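Noruvar Control Stack: Frequently Asked Questions

Last touched in September by whoever lost the coin toss. Corrections to Roswitha Rieger, who will thank you and then ask for a merge request.

What does Noruvar do?
It sits between your policy and your motors. The policy says where it would like the arms to be, Noruvar works out whether that's sensible, and the servo driver hears about it afterwards. Perception lives in a separate package called Terent, so that the two can blame each other over a clean interface.

Does it plan for two arms at once?
Yes. Both arms go into one planning problem with a shared collision model. The old mode, where each arm planned alone and hoped for the best, is still available under the flag "independent". Mattes Schmieder uses it for demos. Please don't be like Mattes.

Why does my planner time out at 202 milliseconds when I set the limit to 200?
The limit is checked between iterations and an iteration takes as long as it takes. If those two milliseconds matter, lower the limit. If they only bother you aesthetically, we understand completely.

One arm works and the other sulks. What's wrong?
Nearly always the port mapping. Operating systems hand out serial ports in whatever order they fancy, so left becomes right after a reboot. Run the identify tool, wait for a wrist to wiggle, and write down which one it was. Chun-hung Wu's patch pins ports by serial number and will be the default once somebody reviews it.

Can Terent track cables and wire?
Sort of. It segments them well enough against a plain tray of a different colour. It doesn't model what happens when you pull one end, and a tangle comes back as a single blob with a confidence score it hasn't earned. Set the grasp candidates to 15 or fewer, or you'll be waiting while it weighs up 71 equally bad ideas.

Do patterned backgrounds confuse it?
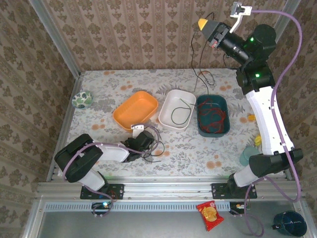 Less than they used to. Early versions would happily propose a grasp on a printed flower, and Ramil Ambrosio has a folder of these that he brings out at parties. The current depth check throws out anything flush with the table, which deals with florals but also with very thin objects. Lower the height threshold if you're picking up paper.

Why is the wrist rotated 90 degrees from what I asked for?
Your gripper frame and ours disagree about which axis is forward. Set tool_frame in the config. We picked our convention after a long meeting and aren't having another one.

Where do I report a bug?
On the tracker, with the log attached. "It went funny" is a fine title, but we'll need the log.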